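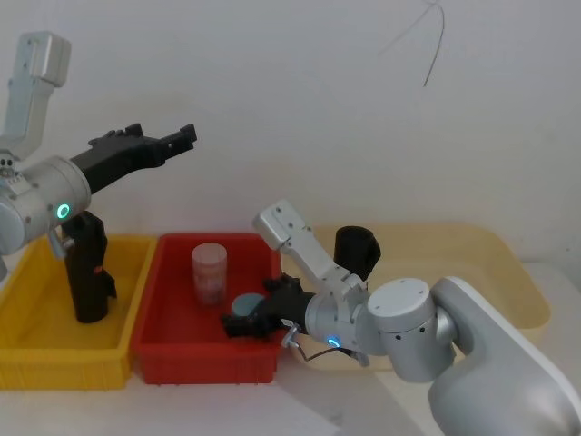 Do Color-Coded Bins Help People Sort Trash?
Arnel Macaraeg and Araceli Ochoa
2 min read

Ambrosio Hall swapped its gray cans for colored bins in August. The posters promise cleaner recycling. We had doubts.

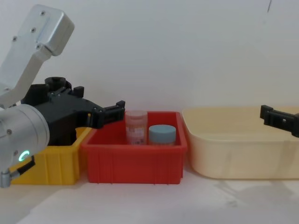 Fig. 1. Red bin.

We asked 40 students which color meant paper. Only five got it right – and two of those said they guessed. The labels may matter more, but we did not test them.

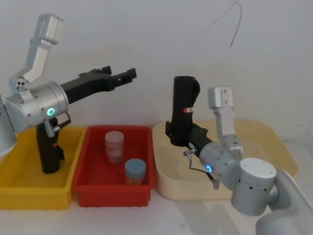 Fig. 2. Three bins side by side.

Our sample was small, and we would not buy more bins on the strength of it.

Contact: Araceli Ochoa | Back to top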